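Slate gray on a north-facing bedroom wall, too dark?
huleck2311

I've been going back and forth on this since September. The bedroom faces north, it's small, and I want one wall in a dark slate gray with a bit of blue in it. My sister says it'll feel like a cave. I bought a sample pot from Abreu and the patch looks great at night and kind of dead at 4 in the afternoon. Do I go for it, or pick something lighter and be bored forever?

Ea Juhl
Go for it! I did mine two years ago in a north room and I still love it. The blue matters a lot – plain gray goes muddy in that light, but a cool one just looks deep. It's close to the gray behind everything in these:

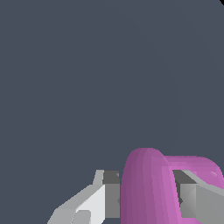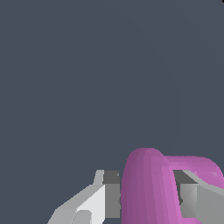
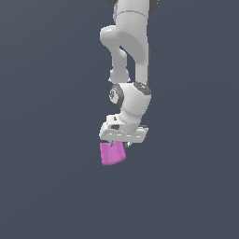 Get it in dead flat matte, because any sheen on a dark wall shows every roller mark (ask me how I know). Two coats over a tinted primer, and don't stop halfway across for lunch like I did. Keep the ceiling and trim a warm white. And check your bulbs before you blame the paint. I had horrible bluish ones and swapped them for warm ones, 900 lumens each, and the room was a different place. Also, paint your sample on a big piece of card and move it around for a few days. A little patch surrounded by old beige tells you nothing.

Veltden
we did all 4 walls and regretted it, one is fine

Neltitar
Agree with Ea on the primer. I'd do the wall behind the bed, so you're not staring at it when you wake up. Dark paint does scuff, though, so hang on to the leftover for touch-ups and write the color code on the lid.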